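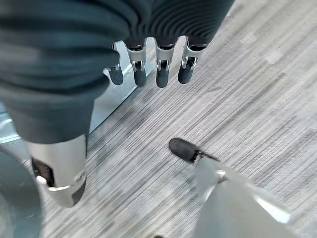

By the course team, Prirkum Teacher Education, Astville
Posted May 30, 2023

Teaching Reading to Adult Learners
Session 12 handout: Free reading in class and how to match books to readers

Read this before the session. Bring one easy book in a language you are learning or once learned, and bring the worksheet from last time. We will use both.

1. What we mean by free reading

In this course, free reading means that learners pick their own books, read them silently for a set time, and stop reading any book they don't like. There is no test on the content. The teacher may ask for a one-line record of what was read.

It is different from the close reading we covered earlier in the course. In close reading everyone has the same text, the text is short, and the teacher works through it with the class. Many programs do both. The trouble starts when the two get mixed, and learners are given a free choice of book and then a page of questions about it. After a few weeks of that they choose the shortest book on the shelf.

Terms you will meet in the readings:

Running words: every word in the text, counted each time it appears.
Different words: each word counted only once, however often it appears.
Headwords: word families, so that walk, walks, walked and walking count as one.
Coverage: the share of the running words that a given reader already knows.

Publishers use these terms loosely. When a cover says "Level 2," check the back pages to see whether the level is based on headwords, on grammar, or on both. Two series with the same level number can be far apart.

2. Worked example

The sample text for this session is the first chapter of a Zuvell reader, the one about the ferry strike. It has 3106 running words and 683 different words. The chapter is in your packet.

Look first at how often words come back. Most of the 683 appear once or twice. A small group of very common words (the, and, to, was, he) makes up a large part of the chapter. The words in between are the ones to watch. "Harbor," "ticket," "captain" and "strike" come back again and again, and a reader who did not know them on the first page has a fair chance of knowing them by the end.

Next, coverage. Suppose a learner does not know one running word in every fifty. That means an unknown word every few lines, and most people can keep going at that rate. If the learner does not know one word in ten, there is an unknown word in nearly every line. Some learners will still push through if they care enough about the subject. Most will slow down, reach for the dictionary, and lose the story.

Do the check by hand at least once. Take a page from the middle of the book, since first pages are often harder than the rest. Ask the learner to read it and put a light pencil mark under any word they could not explain to a friend. Don't ask them to explain the words to you. It turns into a quiz and they start marking fewer words.

Names of people and places are usually left out of the count. For beginners, leave them in and see what happens. A page full of unfamiliar names is hard work even when every other word is easy.

3. Easy is not the whole story

A book can be well within reach and still go unread. In the Suksawat evening classes, the shelf was stocked entirely by level in the first term. The books were the right difficulty and very few were borrowed. In the second term the teachers kept the same levels but asked learners what they read in their first language. The answers were crime stories, cooking, soccer, religion, horoscopes and manuals. Four of those were not on the shelf at all.

The second term's shelf was smaller and more of it was used. It was one school with one group of learners, so do not build too much on it. We include it because the asking took ten minutes and cost nothing.

Points to discuss in pairs:

What did you last read for pleasure in a second language, and why that?
Did you finish it?
Would you have admitted to your teacher that you were reading it?

4. Cost and supply

Graded readers are thin and they wear out. A class of 21 learners needs more books than learners, because people have to be able to give up on one book and take another straight away. If the shelf is empty when they get to it, the habit stops there.

Options, with the drawbacks:

Buying a full series. Simple to order and the levels are consistent. Expensive, and all the books tend to sound alike after a while.

Buying single copies from several series. More variety. Someone has to work out how the levels compare, and that someone will be you.

Library loans. Free, but the loan period may be shorter than a slow reader needs. Ask for a longer loan at the start of term.

Texts written by teachers. Cheap and close to the learners' lives. Check them for length. Teachers tend to write stories that are too short to be worth getting into.

Texts written by learners. We have had good results with these at intermediate level. Correct the language before you put them on the shelf, and ask permission - in writing if the story is personal.

Children's books. Use with care. The sentences are short but the vocabulary is often odd (hooves, wand, hatch, gobble), and some adults find it insulting to be handed one. Let them choose it themselves.

5. Running the session

Start with ten minutes of reading and work up. Put it at the beginning of class or directly after the break, and keep it in the same place each time. If it goes at the end, it will be the first thing dropped whenever something else runs long.

Read your own book while they read. Walking around the room makes people nervous, and they look up each time you pass.

Dictionaries stay closed during the reading time. Learners who really want to look up a word can mark it and go back to it later. You will find that most of the marks are forgotten.

Keep the record short. Title, pages read, and one word for how it was: easy, fine, hard, boring. Collect the sheets every two weeks and read them. A learner who writes "hard" three times in a row needs help choosing, and one who writes "boring" three times needs a look at a different part of the shelf.

Phones are a matter for each class. If learners want to read on a screen, allow it, but agree on airplane mode first.

6. Common objections

"They are not learning anything, they are just reading." You will hear this from learners as well as from managers. Explain the purpose in the first week and again halfway through. Show the page counts from the record sheets if you have them.

"There is no time." Ten minutes twice a week can usually be found. Look at how long it takes to hand back homework.

"Some of them pretend to read." Yes, some do. Usually the book is too hard or they have not found one they want. Offer two others without making a speech about it.

7. Assignment

Choose one learner you teach or can sit with. Do the page check from section 2 with two books at different levels. Write up to two pages covering: what the learner marked, which book they said they would go on with, and whether those two things agreed. Leave out the learner's name.

Hand it in by the second week of June, on paper or through the course page. Late work goes to the box outside the Prirkum office. If you have no access to a learner, tell us before the session and we will pair you with someone who does.

Reading for next time: chapter two of the Zuvell reader, and the short article on reading speed at the back of the packet. Skip the appendix with the formulas.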